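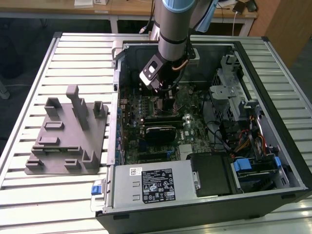 Over the board: the arm at work on an open Dell tower at Flulisum's shop in Monlow.

Saturday, just before eight. Coffee in a jar. Erhan Toprak has his hands on a pair of control handles and his eyes on a screen and he isn't talking to me yet, which is fair, he's in the middle of one.

One what? An example. A demo, an episode, they use all three words in the same sentence. One go at one small job inside a dead office computer, driven by a person, every joint angle and every camera picture saved. Do it again. Do it again with the tower moved over a few centimetres. Then again.

"You want it boring," he says, when he finally lets go of the handles. "Boring is good data. If I get fancy the model learns fancy."

Flulisum is a small outfit, two rooms in Monlow behind a tire place. The plan is to teach an arm to take apart old computers, the kind that come out of school boards and insurance offices by the pallet, so the good parts get used again and the rest gets sorted properly. Right now people do that with a screwdriver and a radio on. They're quick at it. The arm is not quick at it. The arm is, in Toprak's words, a very expensive toddler with good posture.

But it's learning, and what it learns from is him. Him and Türkmen, who does the afternoons.

The count when I got there stood at 227 keepers. Those are the ones that pass review. Another 89 got thrown out, and I asked to see some of those instead, because failures are more fun. Most weren't even failures. In one the part came out clean as you like but the operator had paused in the middle to scratch his nose. Gone. You can't have the model learning to pause. In another the wrist camera was set too bright and half the picture was white. Also gone, though they argued about that one over lunch, apparently for most of lunch.

So what makes a keeper? Toprak has it taped to the wall and doesn't look at it anymore. Start from a different spot each time. Come in slow, keep moving. If you miss, don't restart, fix it and carry on, becuase a recovery is worth more than a clean run. He's firm on that last bit. Early on they only kept the perfect ones and the model was lovely right up until something slipped, and then it had no idea what to do with itself. It just hung there. Like me at a dance.

The table is slotted aluminum, and the tower gets laid on its side with the panel off and the guts facing up. Beside it there's a grey printed fixture, all posts and blocks. I asked about it three times and got three answers, all of them long.

Cables are the thing. Everybody who comes in asks about screws and the answer is screws are fine, screws stay where you left them. A cable doesn't. Push it and it comes back somewhere else, and it looks different every time, and there's usually another one behind it. A person shoves them aside with a knuckle without thinking. Try driving a robot to shove something with a knuckle it hasn't got.

I had a turn. Of course I had a turn. The handles are lighter than you'd think and my first try went straight past where I wanted and I let out a noise. Türkmen, who'd come in early for it, laughed and said everyone does that. On the third try I got the jaws sort of where they should be. Not kept! Too jerky. There's a jerkiness score, it turned red, he showed me.

What gets you is how little you can see. From the chair it's all there, whole case, easy. From the wrist it's another world, everything huge and tilted, and your own fingers in the way.
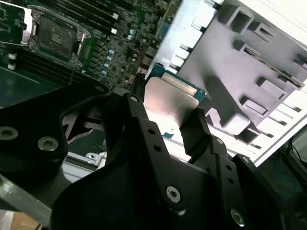

The wrist view. Gripper in front, board and memory slots behind.

The wrist camera is the one the model leans on most, they think. They say "they think" a lot here and I liked them for it. There's a fixed camera too for the bigger picture, and the two streams get lined up afterwards by a bit of software called Jemard that Toprak wrote over the winter and clearly has feelings about. It used to drift. By the end of a long take the two views would be telling different stories, and the model was being taught from both. Took them 33 takes to notice. He tells this with his hand over his face.

By ten the radio's on. Another run, another. Someone's changed the lamp, on purpose, so the light falls the other way. A shiny piece of metal that looked like nothing all morning now throws a glare right up into the lens and Toprak's thrilled. More of that, he says. Real shops have windows.

Is it working? Depends who you ask and what day. The current model can get itself lined up over a part it's seen plenty of. New make of case, new layout, it goes vague. They'd like a lot more cases. They'd like another arm. They'd like the tire place to stop using the air gun during takes, it shakes the table.

I left him at it. Handles in his hands again, shoulders up round his ears, coming in slow over somebody's old work computer. He said bye without turning his head, and then, to the screen, "nope," and then backed off a bit and went in agian from the other side.

Last updated: October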